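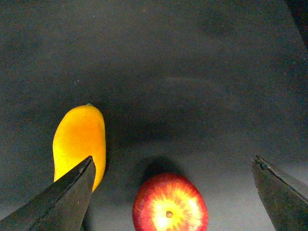
Manga e maçã vistas pela câmera de punho, com a garra aberta.

Vagas para operadores de teleoperação - coleta de demonstrações

A Lultau está contratando operadores para gravar demonstrações de manipulação com braço robótico. As gravações servem de exemplo para um sistema que aprende a pegar, mover e soltar objetos de formato irregular. A etapa atual trata de frutas e legumes e é feita em conjunto com a Fostent, que cuida do treinamento dos modelos.

São 4 vagas, todas presenciais, na unidade Valderrama. Não há opção de trabalho remoto.

O que a pessoa faz

O operador conduz o braço por um par de alavancas e acompanha a tarefa pela câmera de punho e por uma segunda câmera fixa. Cada demonstração começa com uma instrução curta, do tipo "pegue a maçã" ou "leve a manga para o outro lado da mesa", e termina quando o objeto está no lugar pedido e a garra está aberta de novo. Entre uma gravação e outra, o operador muda a posição das frutas conforme a ficha do turno.

Também faz parte do trabalho:
- marcar no sistema se a tentativa foi concluída, interrompida ou falhou;
- anotar quedas, escorregões e toques na fruta vizinha;
- limpar a superfície e as pontas da garra no início do turno;
- separar as frutas amassadas e pedir reposição.

Tentativas que falham não são apagadas e não contam contra o operador. O que pedimos é que sejam marcadas corretamente. O conjunto tem hoje 3,523 demonstrações aceitas, das quais 466 envolvem duas frutas diferentes ao mesmo tempo. É essa segunda parte que precisa crescer.

Requisitos

Ensino médio completo, boa coordenação das duas mãos e visão normal ou corrigida, com distinção de cores. É preciso ler instruções em português e escrever observações curtas e claras. Não exigimos experiência com robôs nem conhecimento de programação. Quem já trabalhou com inspeção, montagem fina ou costura deve mencionar isso na inscrição - costuma ajudar nas primeiras semanas.

Condições

Contrato por prazo determinado, com possibilidade de renovação. Jornada de aproximadamente 20 horas semanais, em turnos de manhã ou de tarde, com pausa a cada bloco de gravação. O treinamento inicial é pago e fica a cargo de Isauro Alvarado e Buppha Sitthichai. Início previsto para junho.

As câmeras gravam a mesa e o braço. Mãos do operador que apareçam durante a troca das frutas são removidas antes da entrega do material. Não há gravação de áudio.

Seleção

A seleção tem uma conversa curta e um teste prático no equipamento. No teste, o candidato recebe uma explicação, pratica livremente e depois faz uma série de tarefas simples. Avaliamos a regularidade dos movimentos e o cuidado com as anotações. A velocidade não entra na nota.

Para se inscrever, entregue currículo e turno de preferência na recepção da unidade Valderrama, aos cuidados de Aslı Toprak. Dúvidas sobre a função podem ser tratadas com Heriberto Bedoya no mesmo local, a partir das 9h. Candidatos de seleções anteriores podem se inscrever de novo.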